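Changes to Household Water Billing in Sulbridge

Berovton Water Services will move its Sulbridge customers to monthly billing in March. 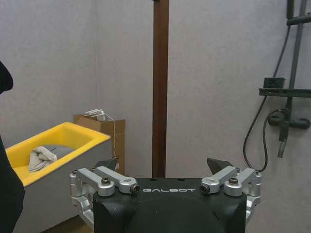
Will the change raise the price of water?
Rates will stay at their current level through December, and the yearly service charge will be divided evenly across the monthly bills.

The new schedule applies to 2,989 household accounts in Sulbridge and the Calado district. Customers in Clovden were moved to monthly billing last year and will see no difference. Business accounts remain on the quarterly schedule until further notice.

The first monthly bill will cover a shorter period than usual and may be lower than those that follow. Payment will be due 21 days after the bill is issued – the same period allowed at present. Customers who pay by automatic bank transfer do not need to take any action. Those who pay by check should write the account number on the front and mail each payment with its slip.

Meters will be read every month between 8 a.m. and 4 p.m. Customers are asked to keep the meter cover clear of parked vehicles, plants and stored items. Where a meter cannot be reached, the bill will be based on past use and corrected after the next reading.

Questions about individual accounts may be addressed to Carter Caron, Customer Accounts, at the Berovton office. Large-print bills are available on request at no charge.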